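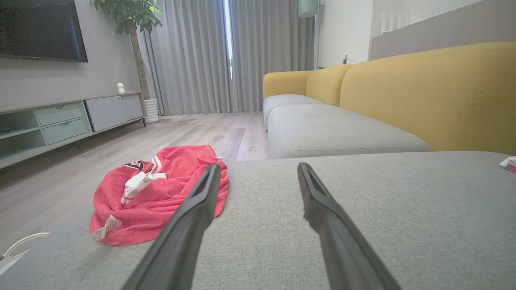 New red jersey, tags still on - how do I fold it so it stays flat, and do I wash it first?

Posted in Laundry and Clothing Care, December 2021
202 views

Leopoldo Tovar

I bought a red shirt for my nephew, the sports jersey kind, with white stripes and a black and red print. It came in a mailer from a shop in Hatham and it was stuffed in there like a rag. I left it in a heap on the gray ottoman in the living room for a couple of days and now it is full of creases. The paper hang tag is still attached with one of those thin plastic loops.

I want to give it to him in a flat box that is not very big, a little larger than a sheet of printer paper. I have tried folding it the way I fold my own T-shirts and it comes out thick in the middle and thin at the ends. The material is also a bit slippery, so by the time I have done the second side the first side has come open again.

What I would like to know:

How do you fold one of these so it stays folded?
Can I iron it, with the print on it?
Should I wash it before I give it to him? My sister says always wash new clothes. But then the tag has to come off, and he may need to exchange it for another size.
Is it safe to leave something this red lying on light gray fabric? The ottoman goes with a yellow and gray sofa and I would rather not have a pink patch on it.

I don't have a folding board and I don't want to buy one for one shirt. I do have an ironing board but it is narrow and the shirt hangs off both sides.

Eustaquio Ledesma

I worked the returns counter at a clothing store in Omton for a few years and folded these all day. They are not hard, but you have to get the shirt flat before you make the first fold. Most people pick it up by the shoulders, shake it and start folding in the air. With slippery material that never works.

Use the ottoman. It is a better surface than a table for this, as the weave holds the shirt a little and keeps it from sliding around. Wipe or vacuum it first so you don't pick up lint.

1. Lay the shirt face down. Pull the two shoulder seams out to the sides until the neck is straight, then pull the bottom hem down toward you.

2. Smooth it with your open hand, from the middle out to the edges. Don't rub in circles. Small wrinkles are fine at this stage. What you want is a straight edge down each side, and if an edge has rolled over, turn it back. 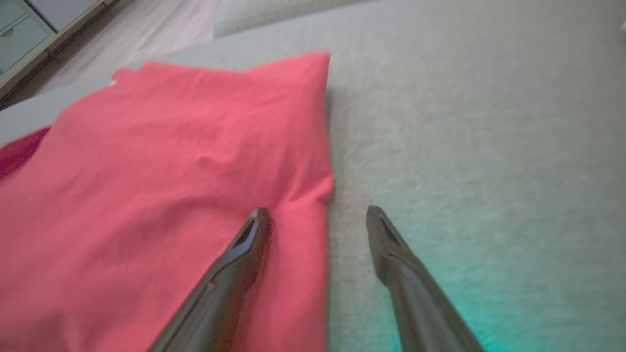

Red cloth opened out on the gray fabric, with a few soft wrinkles left in it.

3. Put the hang tag where you want it to end up. For a gift I tuck it inside the neck. Don't leave it under the body of the shirt, it will press a rectangle into the cloth.

4. Cut a piece of thin cardboard a bit smaller than your box. The side of a cereal box will do. Set it in the middle of the back, with its top edge just under the collar.

5. Fold one side in over the cardboard, then lay the sleeve back on itself so it points down. Do the same with the other side. The two sides should meet or nearly meet. If they overlap a lot you get the thick middle you are describing.

6. Fold the bottom hem up a few inches, then fold the whole lower half up to the collar. Turn it over. The front should be smooth and you can leave the cardboard in.

If it still wants to open, put tissue paper between the layers before the last fold. Paper grips better than the cloth does. Pins will also hold it but I would not put pins through a jersey, the holes can show.

About ironing: turn it inside out, use the lowest setting, and keep the iron off the print completely, front or back. Read the care label first. Some of them say no iron at all, and then you hang it in the bathroom while you take a shower and smooth it by hand afterward. Do that on a hanger with the shoulders even. It takes about 27 minutes in my bathroom, but mine is small.

As for washing, I would not. Once the tag is off, a lot of stores will refuse an exchange. Leave it on and tell him to wash it before he wears it.

Bamstead Mom of 2

I always wash new things, red ones most of all. But for a present I agree with the answer before mine, leave the tag.

On the color, dry red cloth on a dry cushion has never marked anything in my house. It's damp you need to worry about. If you do the shower thing let the shirt dry all the way before it goes back on the gray. You can test it with a damp white napkin on an inside seam. If the napkin comes up pink, keep the shirt off the furniture and tell your nephew to wash it by itself in cold the first time.

I roll mine and never have creases. Won't work for your flat box though.

Leopoldo Tovar

Thank you both. I used the side of a cracker box and did the fold three times before I liked it. I was starting too far down from the collar, so the bottom half had nowhere to go. The tissue paper made more difference than the cardboard.

The label says no iron, so I hung it up in the bathroom as suggested. Most of the creases came out. There is one left across the back that I can live with.

I tried the napkin on the side seam and there was a little pink on it, very faint. The shirt is in the box now and the box is on the shelf.

3 people found this page helpful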